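Support ticket: Walking tour booking for Clomside Old Town shows the wrong meeting point
Opened by: Aniela Nowicki
Product: Granier city guides, trip planner
Status: Solved by customer
Opened: Jul 8, 2026

Hi team! I love your guides and I've used them for years, so please don't take this as a rant. I booked the Old Town and Gardens walk in Clomside for my sister and me, and the trip planner is sending us to the wrong side of the river. The confirmation email says we meet at the fountain in Market Square. The planner puts the pin at the ferry landing on the far bank, which is a 900 meter walk back over the bridge (I measured it on the map, and it's uphill too).

I've already tried the usual stuff. I logged out and back in, deleted the trip and added it again from the confirmation email, and switched from my phone to my laptop. Same pin every time. I also tried it with the language set to Spanish, because a friend told me that fixed it for her in Huaranga last January. No luck, although the Spanish write-up of the cathedral is much better than the English one and you should really translate it back!

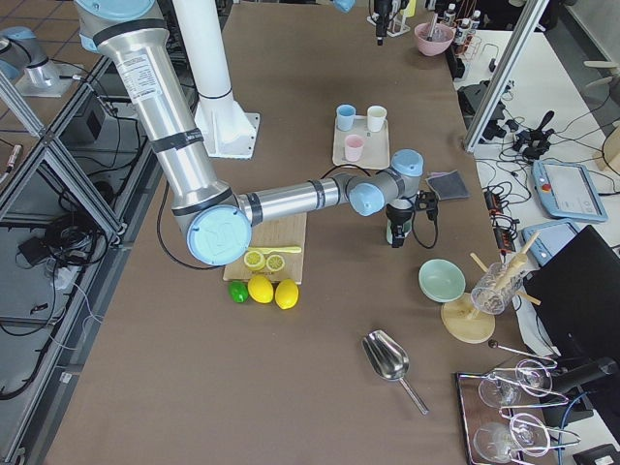 The other thing I noticed is that the walking times are off too, and I think it's the same problem. The planner says the covered market is 2 minutes from the start, and that would be true if you started at the fountain. So some part of it knows where the fountain is! It's only the pin and the "Take me there" button that think we're starting at the ferry. My sister says I should just ignore it and go to the square, but the walk leaves on the dot and I don't want to be the one standing by the wrong body of water.

What I've checked so far, in the order I did it:

1. Opened the walk on its own page without adding it to a trip. The pin is correct there, right on the fountain, with the old corn exchange behind it.

2. Added the walk to a brand new trip with nothing else in it. Pin still correct. I got very excited at this point.

3. Added our hotel, the Imell, to that new trip. The pin jumped to the ferry landing the second I saved it. So it's something to do with the hotel!

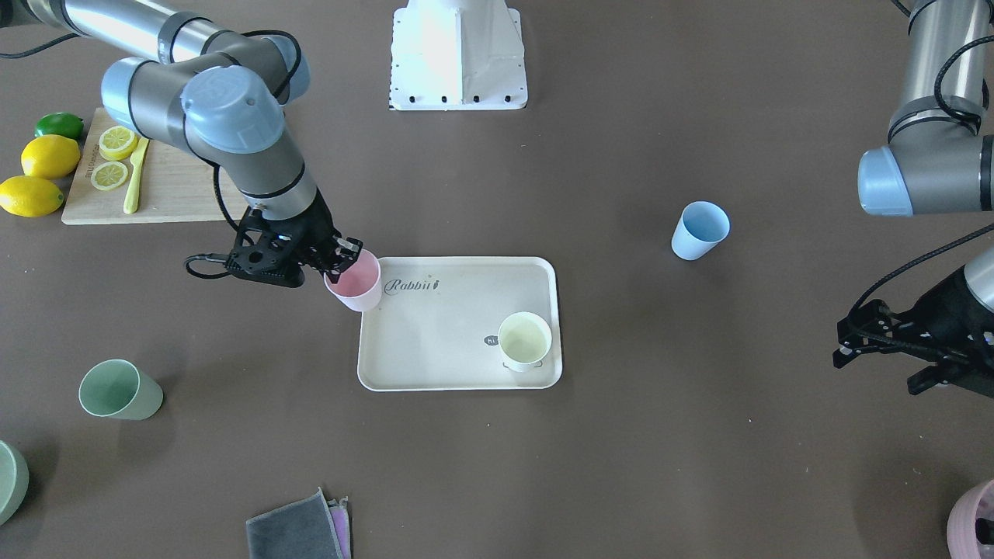 4. Took the hotel out again. The pin stayed at the ferry, so once it moves it doesn't come back by itself.

5. Started over with a different hotel on the same street. Pin stayed on the fountain, walking times fine, everything lovely.

So I went and looked at the page for the Imell, and I think I found it. There's a note near the bottom, under the bit about breakfast, that says guests coming off the boat can join local walks at the landing. It reads like something left over from when the ferry company ran its own tours (the woman at the hotel desk told me on the phone that those stopped a while ago). My guess is your planner sees that note and swaps the meeting point for every walk in town. I tried it with the harbor forts walk and, yep, that one moved to the ferry landing as well.

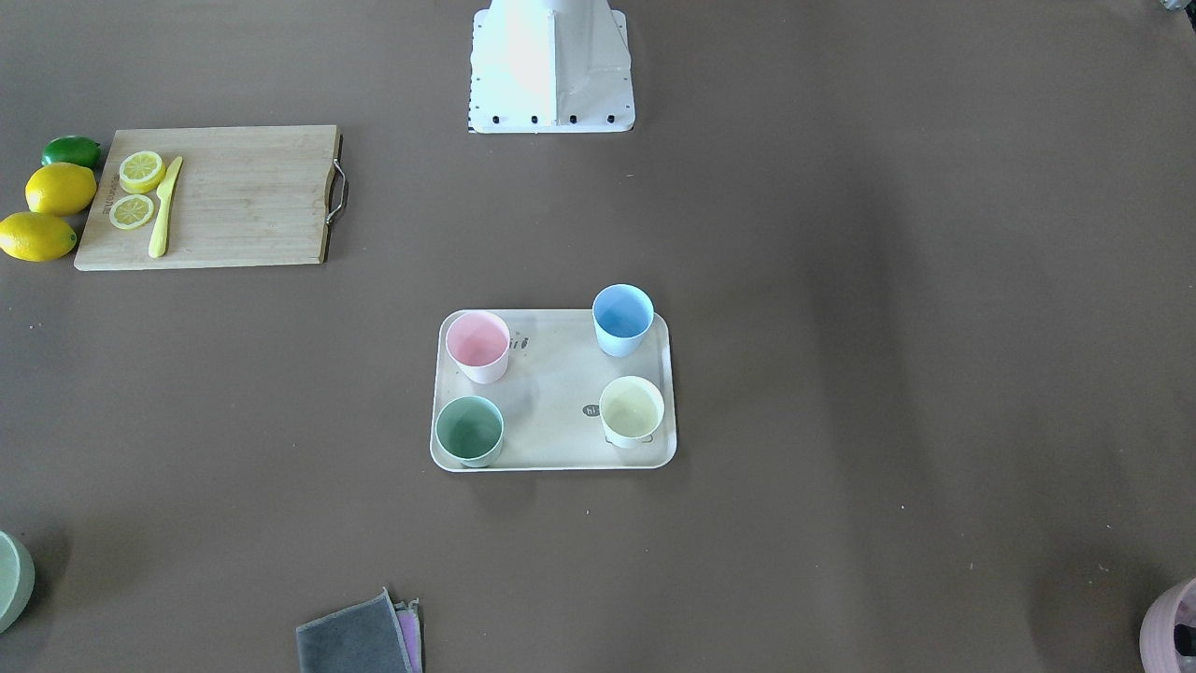
For anybody else who's stuck on this before it gets fixed, you can get around it. Add the walk first, press and hold the pin, choose "Lock this stop," and only then add the hotel. The lock sticks, even after you close the app. Mine is now bolted to Market Square as firmly as that white base is bolted to the brown tabletop, and the "Take me there" button goes to the fountain like it should. You do need to lock each walk separately, so if you're doing the forts as well, remember that one too. I forgot and had to delete it and start again.

Update, same evening: I printed the map and the locked pin prints in the right place. The hotel's note is still up on the page, though, so I've left the ticket marked as solved on my end and would be really grateful if someone could take the ferry line out. Also, the opening hours for the walled garden still show the winter ones. I can open a separate ticket for that if it's easier for you, just let me know!

Aniela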